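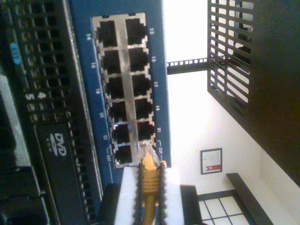
What is the difference between a patch lead and a crossover lead?

A patch lead is wired the same way at both ends, so pin 1 goes to pin 1, pin 2 to pin 2, and so on up to pin 8. A crossover lead swaps the transmit and receive pairs at one end. Most equipment made in recent years detects which type is fitted and adjusts itself (auto-MDIX), and the patch lead is now used for nearly everything.

Bramier College
Structured Cabling and Rack Practice
Handout 5: Copper patching at the switch
Abbas Ranjbar
Revised 4/18/22

Read this before the session in lab 102. It assumes Handout 4 (rack units, shelves and rails) and replaces the old sheet on plug fitting. Page references are to Mujić, the course text.

5.1 The port block

Copper Ethernet ports on a rack switch are grouped in blocks, normally in two rows. Each block sits in a metal cage which is fixed to the circuit board and bonded to the chassis. Twelve ports to a block is a common arrangement, and the block used for exercise 5A is of this kind. It carries ports 13 to 24, with the odd numbers in one row and the even numbers in the other.

The numbers run in pairs across the rows. With the switch upright, port 14 is directly below port 13, port 16 below port 15, and so on. Students who count along one row as 13, 14, 15 will patch the wrong socket. Read the printed number for every port, every time, including when the switch is standing on its end or lying on a bench.

The last two ports in the block are printed 23T and 24T and are set off from the others by a thin bracket line. The letter T marks a twisted-pair socket. On many switches a port marked in this way shares its number with a fibre module slot elsewhere on the front panel. Such a pair is called a dual-personality or combo port. Only one of the two can be active. On most models the fibre slot takes priority when a module is fitted, and the copper socket then stays dead however well the lead is seated. Check the manual for the model in use.

5.2 Plug and socket

The connector is properly the 8P8C modular plug (eight positions, eight contacts). The name RJ45 is used throughout the trade and in these notes.

Parts to know:

Body. Moulded plastic, usually clear, which allows the conductor colours to be inspected from outside.

Contacts. Eight plated blades, numbered from the left with the latch facing away from you and the cable pointing down.

Latch. The sprung tab. It engages in the notch of the socket opening.

Boot. The sleeve over the rear of the plug. It limits bending where the cable leaves the body. A ribbed boot bends more easily than a plain one. Some boots have a hood over the latch to stop it snagging.

In two-row blocks the sockets are commonly arranged so that the latches face away from each other, towards the outer edges. This leaves room for a finger on each latch. Check which way the notch faces before offering up the plug. A plug presented upside down will not enter, and forcing it bends the socket contacts.

5.3 Conductor order

Both ends of every lead made in the lab are to T568B:

Pin 1 white/orange
Pin 2 orange
Pin 3 white/green
Pin 4 blue
Pin 5 white/blue
Pin 6 green
Pin 7 white/brown
Pin 8 brown

T568A exchanges the orange and green pairs. Either scheme works provided both ends match. Mixing them gives a crossover lead. Keep the untwisted length at the plug to 13 mm or less. See Mujić, page 116, for the effect of untwisting on near-end crosstalk.

5.4 Fitting a lead

1. Confirm the port number against the patch record.
2. Identify the lead at both ends. Do not rely on colour alone.
3. Hold the plug by the body or the boot. Do not hold it by the cable.
4. Line the plug up square to the socket with the latch towards the notch.
5. Push until the latch engages. A click is usual but may not be heard in a room with fans running.
6. Pull back gently on the boot. The plug should not move.
7. Check the link light at both ends.
8. Enter the change in the patch record.

To remove the lead, press the latch fully against the body and draw the plug out straight. If the boot is stiff, press on the hood near its front edge. Do not rock the plug from side to side.

5.5 Supporting the lead

The socket is not designed to carry the weight of cable. A lead should leave the port straight for at least the length of the boot and then be taken to a cable manager. For four-pair unscreened cable, installed runs are kept to a bend radius of at least four times the cable diameter. We apply the same figure to patch leads in this course, although the standards allow a tighter bend for stranded cable.

Leads must not hang across neighbouring equipment where they can cover ventilation openings or catch on a drive tray. Ventilated shelves are there to let air through and must not be used to store coiled spare cable.

Use hook-and-loop ties. Nylon ties pulled tight will deform the pairs, and the damage stays after the tie has been cut.

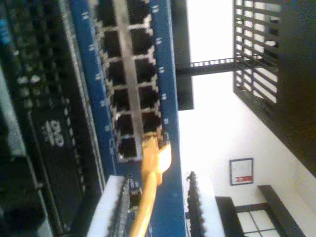 5.6 Length limits

The maximum channel length for twisted-pair Ethernet is 100 m for the speeds used in the lab. It is normally divided as follows:

Fixed cable, panel to outlet: up to 90 m
Patch and equipment leads, both ends together: up to 10 m

Stranded leads lose more signal per metre than solid cable. If the leads total more than 10 m, the fixed length must be reduced by more than the extra. Worked figures are in Mujić, chapter 6.

5.7 Testing

A link light shows only that the two devices have agreed to talk. A lead with a split pair may light at both ends and still drop traffic under load. Test each new lead on the Pristance tester before it goes into a rack.

Open: a conductor makes no contact at one end. Usually it was not pushed fully home before crimping.

Short: two conductors are touching. Cut the plug off and refit.

Reversed pair: the two wires of one pair are swapped at one end.

Split pair: pin-to-pin continuity is correct but the wires are taken from different pairs. A simple continuity tester will pass this fault. Use the crosstalk test.

Sockets wear as well. The lab treats a training port as due for inspection after some 2,000 insertions, going by the tally sheet. Look for bent or sunken contacts and for a latch notch that no longer holds.

5.8 Patch records

Every connection has one line in the record, held in the Melo spreadsheet on the course drive. The line gives switch name, port number as printed, lead label, far end, date and initials. Write 23T as 23T. Entering it as 23 loses the information that the copper side is in use, and the next person may fit a fibre module and take the link down.

Line 2,463 of the current sheet is left in as a specimen of a correctly completed entry. Copy its layout.

5.9 Exercises

5A. Make two one-metre leads to T568B. Test both. Fit one to port 23T, confirm that the latch is holding, then move it to port 16 and record both changes.

5B. Make one lead with a deliberate split pair, using pins 3 and 4 as one pair and 5 and 6 as the other. Test it for continuity and then for crosstalk. Write down both results and explain them in two or three sentences.

5C. A fixed run measures 84 m. The equipment lead in the office is 5 m. State the longest lead that may be used at the switch end without any reduction for stranded cable.

5D. A lead in port 24T shows no link. The same lead works in port 22. List the checks you would make, in order, before reporting the port as faulty.

Hand in 5B to 5D on paper at the start of the next session. Leads from 5A stay in the lab, labelled with your initials at both ends. The lead from 5B is to be cut in half and put in the scrap bin.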